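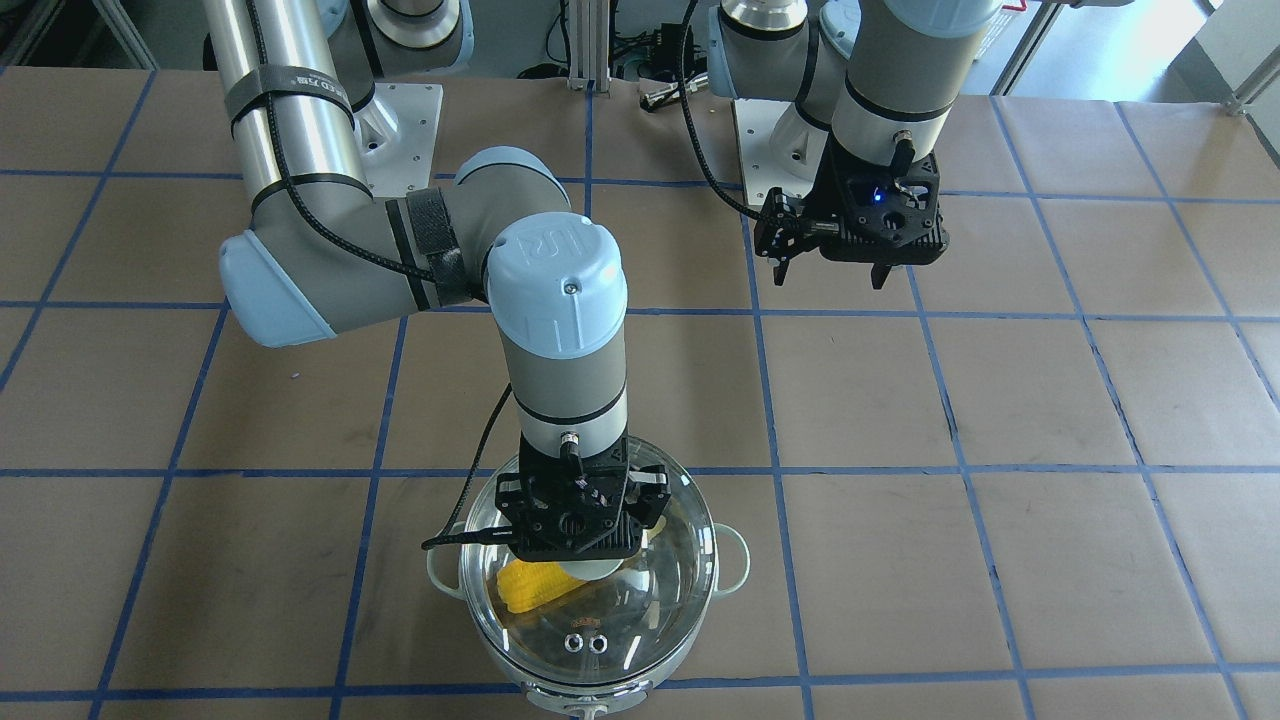

Where Does the Lid Go?
Final report, Household Objects studio, Tatbridge, June

1. The question

Our group was asked to pick an everyday object and study what it demands of the person using it. Other groups picked chairs. We picked the lid of a cooking pot, partly out of interest and partly from a belief that a lid could be finished by the deadline.

A pot has a place. It goes on the stove, and later on a trivet or in the sink. The lid has a place only while it is on the pot. Once you lift it to check on dinner you are holding a dripping glass dish by a small knob, usually with the hand you needed for the spoon. Every kitchen has an answer to this and most of the answers are bad.

2. What we used

The pot is white with a round body and two small side handles. The lid is clear glass with a knob in the center. For contents we settled on corn. We tried pasta early on and found that people wanted to discuss how done it was. An ear of corn lies there, it is yellow, and you can tell through the glass whether it is still in the pot. It also turned out to be just long enough to be awkward in a small saucepan, which is how we lost the Molleck saucepan we had planned to use. Its lid would not close over the tip.

The work surface is brown with blue tape laid across it in squares. Our first plan for recording where a lid ended up was to write things like "left, kind of near the pot," and the first page of notes shows how that went. With squares we could write down a row and a column and argue about something else.

3. What people told us

We talked to 17 people in the Farías dorm about what they do with a lid at home. The most common answer, from 9 of them, was "just put it down." When we asked whether that meant knob up or knob down, there was a pause, and then some very firm opinions. Knob down keeps the steam side off the counter, and the lid rocks like a boat. Knob up is steady and leaves a ring of water which the next person finds with a sleeve.

The others named the sink, a folded towel, the neighboring burner, and in one case the top of the microwave. Only 2 had ever bought anything to solve the problem. Both had bought the Sira lid rest, and both now keep mail in it.

4. Lifting and setting back

We had assumed the putting down was the hard part. After a while with the pot we gave more of our pages to the putting back. A glass lid is round and the rim is round, so it should go on any way you like, and it does, as long as it is level. Come in a little tilted and one side sits on the rim while the other side hangs over the handle. From above this looks nearly right. You find out when you let go of the knob.

The side handles are a help. They give the eye a line across the pot, and the center of that line is where the knob wants to be. Nothing in the three cookware guides we read mentions this, though one of them has a whole chapter on copper. 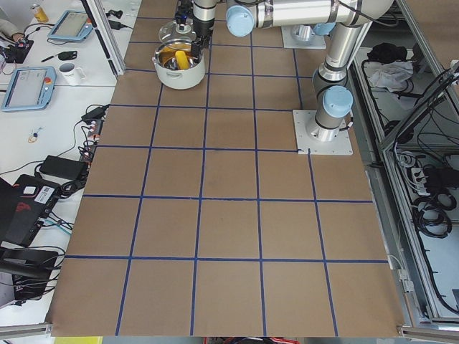 Celeste Núñez wrote on our draft that we were treating the lid as a flat thing with a handle, when anyone who cooks treats it as a shield. She lifts the far edge first, so that the steam leaves on the side where her face isn't, and then slides the whole lid back over the rim. She added that a report on lids with no steam in it was "a report on hats."

We took the point, with some pain. All our tests were done without heat, so we can say where a lid goes and how it sits, and very little about why a cook would be in a hurry to get rid of it.

5. A modest proposal

We sketched several holders and dropped most of them. A hook on the pot handle is in the way of the hand that carries the pot. A stand is one more object on a counter that was short on room to begin with. The sketch we kept is a notch in the lid's rim that lets it hang from a side handle, tipped inward so the water runs back into the pot. Our cardboard model held for up to 10 seconds before folding, and a metal rim would presumably have more character.

6. Still open

— Whether the notch lets out enough steam to annoy people who cook rice.
— What happens with heavier lids. Ours was the only one we tested properly.
— Knob up or knob down. The group is split, and the dorm kitchen has been tense.

The corn was not included in the budget sheet and should be added under materials.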